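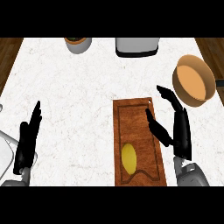
Figure 4. Kitchen counter with a pot of soil, viewed from above (computer rendering).

4.2 How the Gadska bean got its day

The Gadska is a climbing dry bean with a cream-colored seed and a dark red ring at the eye. Growers in the Skemwood valley have kept it going for generations, mostly in back gardens and along the fences of the smaller farms. It has never been sold in any quantity outside the valley, and seed catalogs leave it out. What it does have is a holiday. Bean Day is among the most lively local food observances we came across, and it gave us the richest material of the whole study.

The day is tied to the end of shelling. Pods are left on the vine until they rattle, which in most years means a first picking in September, and the shelled beans are then dried indoors on trays for several weeks. Older growers told us that Bean Day used to fall whenever a household finished this work, so that neighbors might celebrate a week or more apart. A single shared date came later, when the market at Yau began to offer a row of stalls for the occasion and people needed to know when to turn up. In the year of our fieldwork it was held on Thu 25 November, and the stalls had sold out of dry beans well before noon.

We found two accounts of how the holiday began, and we are fond of both. In the first, a hard frost killed everything in the valley except the Gadska pods, which were already dry, and the families who had them shared them out. In the second, the day started as a simple swap, with each household bringing a bowl of its best seed and going home with a bowl of somebody else's. Written records support neither one. The market ledgers mention beans only by weight, and the earliest use of the name "Bean Day" we could locate is in a handwritten notice about closing the road for carts. The swap story does fit well with what growers still do, though, and Hui-mei Yuen has pointed out to us that the frost story is told almost entirely by people who do not grow the bean themselves.

The seed swap remains the heart of the event. We recorded 47 households taking part, and between them they brought over 600 seed packets, nearly all folded from scrap paper and labeled by hand. The labels are a wonderful source in their own right. Many give the name of the person the seed first came from, sometimes two or three names in a row, so that a packet can be read as a short family tree. Others carry advice: "plant after the lilac", "likes the old fence", "not for soup". We transcribed every label we were allowed to see, and the full list is given in the appendix.

That last piece of advice needs explaining, as soup is what most visitors come for. The dish is called skesa, and on the day it is written on the signs with a capital letter, Skesa, like a proper name. It is made from dry beans soaked overnight, onions cooked down until they are nearly brown, barley, and a sour element that varies from cook to cook. Some use cider vinegar, others the brine from pickled cabbage, and one family uses unripe plums frozen in the summer. The beans must hold their shape. A pot in which they have burst is still eaten, but it will be called porridge for the rest of the afternoon, and the cook can expect to hear about it the following year as well. Seed that cooks down too fast is therefore marked on the packet, and those lines are kept for a mashed dish eaten with butter.

Here our findings differ from those of Arrieta and Bustamante, who argued that small food holidays survive mainly because they draw outside visitors. Bean Day does draw visitors. The market office put attendance at 2,000, a remarkable crowd for a place the size of Yau. Yet when we asked growers why they came, visitors hardly figured in their answers. They talked about seed. Several had lost their own beans to mold or mice in a past winter and had been able to start again with seed from a neighbor that traced back to their own. One woman had recovered her mother's line this way, from a packet with her mother's name on it – and she had brought it along to show us.

We think this is the point at which the holiday and the crop are most closely joined. A bean that is kept by a few dozen gardeners is always at some risk, and a yearly swap spreads each line across many kitchens and sheds. Germination tests run by Dewanti Goh on 20 of the packets gave strong results for seed up to four years old, with a sharp drop after that. Growers seem to know this already. Packets older than four years were scarce at the tables, and the few we did see were being given away to children for crafts.

There are limits to what one season can show. Our interviews were done mostly on market day, when people were busy and cheerful, and households that had given up the bean were hard to reach. Chun-hung Tam visited some of the upper farms afterward and found growers who save Gadska seed but never attend, usually because of the drive. Their seed may well be different from what circulates at Yau, and we would love to see it grown side by side with the market lines. Section 4.3 turns to the recipes, beginning with the souring agents and the part of the valley each one comes from.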